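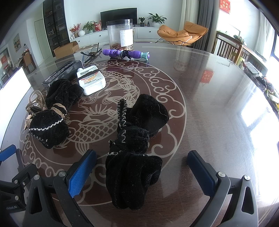 List: tuller-packing
Message 2158
From: Marwa Ghoneim
Subject: Re: small things at the bottom of the bag

Dear all, I have read the message about small things with much interest, and I would like to answer it properly, as I have been through the same trouble before every long journey. My way is to put all the small things on one table the evening before, and not to pack anything until each thing has a group. For me it is the round glass table with the cloud scrolls printed in cream on dark brown, where you can find the two black velvet pouches, the sun lotion on its side and the cables in a tangle at the far side. It looks like a disorder, but I prefer to see the disorder on a table in the evening than in a bag at the airport.

I copy the part of the message I am answering.

> I am leaving for Omurano in March and I have 9 kg for the cabin, nothing
> in the hold. Clothes are no problem. What defeats me every time is the
> little stuff. Chargers, creams, jewellery, a present or two. It all ends
> up at the bottom and I have to empty the whole bag on the bed to find one
> cable.
>
> Somebody on this list once wrote in praise of drawstring pouches, but I
> can't find that message any more. Do you use them for everything? And
> what do you do with things that scratch? I looked at the cubes in the
> Evangelista shop and they seem made for shirts.
>
> Also, is it worth moving creams to smaller containers, or is that more
> bother than it saves?
>
> T.

I will go by kind of thing, in the order in which I pack.

1. Cables

Cables go first, and each one alone. I wind it in a loop and close the loop with its own end, or with a short piece of ribbon. Please do not wind it tightly around the plug; I lost one good charger in this way. If a cable belongs to one object, I wind it round that object and they travel together. On my table there is a toy, a long wand in purple and teal, with its black cable already coiled around the middle. The other cables take a little patience, and I do them sitting down with a tea.

2. Creams and bottles

Everything liquid goes in one clear bag, with no exceptions, even if the cap seems very good. A flip cap is for me the worst kind, it can open from the pressure of a shoe. I put a small piece of tape over it. To the question about smaller containers: yes, for a journey of one week I fill two pots of 50 ml and leave the big ones at home. For a longer stay it is not worth the bother, and a squeeze tube can be rolled up from the end as it is used, so it becomes smaller by itself. Glass jars I take only if I must. They are heavy, and I check the lid two times.

3. Metal things, and things that scratch

These I pack slowly. A band of metal mesh, like the silver one with links like little scales, should not be thrown in with anything soft, as the links can catch on a thread. It should also not be folded sharply. I let it keep its own loop, wrap it one time in thin cotton, and only then does it go in a pouch, alone. The same for anything which has a screw or a corner.

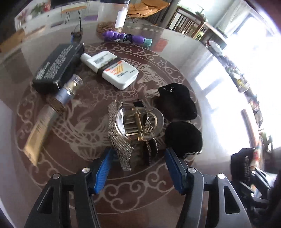
4. Soft things

Soft and fluffy things I keep to the end, because they fill the holes. I press them between the harder pieces -- beside a box, for example -- and nothing moves any more. Only not next to the metal, please see number 3.

5. Which pouch for what

So, no, I do not use pouches for everything. Velvet is kind to metal and glass but it collects dust, and a leaking cream will ruin it. Mine have a white zigzag stitching along the edges, and this has a practical side: black velvet in a dark bag cannot be seen at all, but a white edge can. One is closed with a beige braided cord which I wind several times round the neck. It takes longer to open than a simple knot, but it has never come open on a journey.

If you sew, you can make one from the sleeve of an old velvet jacket in one evening. I can send the measures to anybody who would like them.

One more thing about Omurano. If you stay at the Murnari guesthouse, as I did, the house is from 1918 and the rooms have very few sockets. Mine had one, behind the wardrobe. Take the long cable.

With kind greetings,
Marwa Ghoneim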